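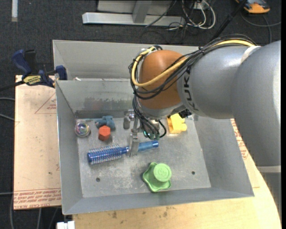 Tenants in the older blocks wanted to know one thing above all when the plans went on show in May, and that was whether their rubbish would still be taken from the door. It will be, Undia Housing confirmed today, as it set out the final arrangements for its new recycling and bulky waste service on the Titden estate.

The service will cover all 368 homes on the estate, including the maisonettes behind the parade, which were left out of the first draft. It replaces the present mix of council sacks, shared bins and private skips, under which collection times differed from one stairwell to the next.

Undia Housing owns and manages the estate. The contract for the new service has been given to Rakero, which already collects from two of the landlord's smaller sites. It will run for three years, with a review at the end of the first.

What will change

Household rubbish will continue to be collected from the door in the older blocks and from the ground-floor stores in the newer ones. Food waste will be collected separately for the first time. Each home will receive a small lidded caddy and a supply of liners, delivered in the two weeks before the service starts. Further liners can be picked up from the estate office during normal opening hours.

Paper and card will go in one container and glass, tins and plastic bottles in another. Residents will no longer need to take glass to the bank beside the car park, which will be removed. The space will be marked out for cycle parking.

Large items such as beds, wardrobes and washing machines can be booked for removal free of charge, up to three items a year for each home. Bookings can be made by telephone, on the Undia Housing website or in person. Items should be left at the agreed spot by 7 a.m. on the morning of collection and should not be put out the night before. Further items will be charged at £11 each.

Small electrical goods, batteries and textiles will be taken at a new drop-off point in the former boiler house on Sjöberg Way. The building has been empty since the estate moved to individual heating. It has a new roof, a level entrance and lighting on both approaches – something residents of the neighbouring block asked for during the consultation.

How the plans were drawn up

More than 200 written replies were received during the consultation. Most dealt with doorstep collection, smells from the shared stores and the dumping of furniture near the garages. A smaller number raised noise from early lorries. As a result, glass will not be emptied before 8 a.m. anywhere on the estate, and the route has been altered so that vehicles no longer reverse past the nursery gate.

A proposal to close the rubbish chutes in the two tallest blocks has been put off. The chutes will be inspected during the first year and residents will be consulted again before any decision is made. Until then they should be used for bagged household rubbish only. Card, and pizza boxes in particular, should be carried down to the store, as most of the blockages reported last winter were caused by it.

Cost to residents

There will be no increase in the service charge this financial year. Leaseholders will receive a separate letter showing how the cost of the boiler house works has been divided. The letter also explains how to pay in instalments and how to query the amount.

Getting help

Anyone who has difficulty carrying waste to a store, on either a short-term or a permanent basis, can ask for an assisted collection. Residents who already have one do not need to apply again – their details will be passed to Rakero with their consent. Leaflets are available in large print and in other languages on request.

Two drop-in sessions will be held at the Titden community hall before the service begins, one in the afternoon and one from 6 p.m. Dates will be put up on stairwell noticeboards and sent by text to those who have signed up for messages.

Notes to editors

Undia Housing is a not-for-profit landlord. Titden is its largest estate.

The service covers domestic waste only. Shops on the parade will keep their present trade waste arrangements.

Copies of the consultation report can be obtained from the Undia Housing press office.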